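The Winter Swap Shelf Is Back, and It Has Outgrown the Shelf

Dec 18, 2025

If you came through the Brastham library on Saturday you already know how good this was. We had the side hall from ten until three, and the line was out past the bike racks before we'd even unlocked! The seed and pantry swap started as one shelf by the photocopier. This time we logged 1447 items coming in, and by closing there was hardly enough left to fill the trunk of a car.

Seeds went first, as they always do. Someone brought a shoebox of climbing beans saved from a garden in Cesport, all in folded newspaper with the year written in pencil, and they were gone in ten minutes. The tomatoes lasted a little longer. If you took a packet marked only "yellow, good," please write to us in the summer and let us know what you got (we're dying to find out).

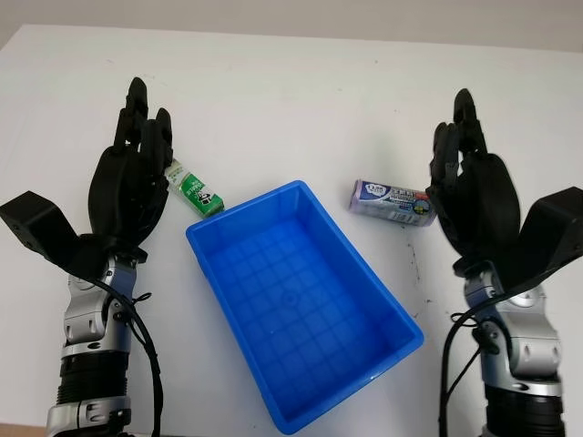

One reader wrote in on Sunday to ask whether the beans could go straight into the ground in February, or if that was wishful thinking. Wishful, we're afraid, at least around here. Keep them somewhere cool and dry and wait until the soil has warmed up. Peas are much tougher, and if you have a sheltered bed you can get those in a good deal earlier.

The pantry side was the big surprise. We had jars of plum butter, pickled green tomatoes, dried mint by the bagful, and a chili paste from the Trình kitchen on Mill Street that people were still talking about at the coffee urn an hour later. Home-canned goods need a label with the contents and the date, and most of you did this beautifully. A few jars had no date, so we held them back. You can pick those up at the front desk through the end of the month.

We also gave out around 350 empty jars, all washed, with lids. Small ones are what we're short of now, so if you have a cupboard full of baby food or mustard jars, bring them over!

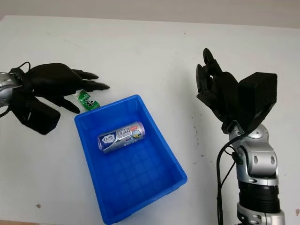
Could there be a separate hour for houseplant cuttings, asked another reader, so the pothos doesn't get squashed under the squash? Yes, we love this, and we're going to try it. Cuttings will have the reading room from nine to ten, before the main doors open. Bring them in a little damp paper towel inside a bag, with a name on it if you know the name.

The next swap is in February, same hall, same hours. You don't have to bring anything to take something home. Tables go up the evening before, and extra hands are very welcome from six o'clock. There will be soup.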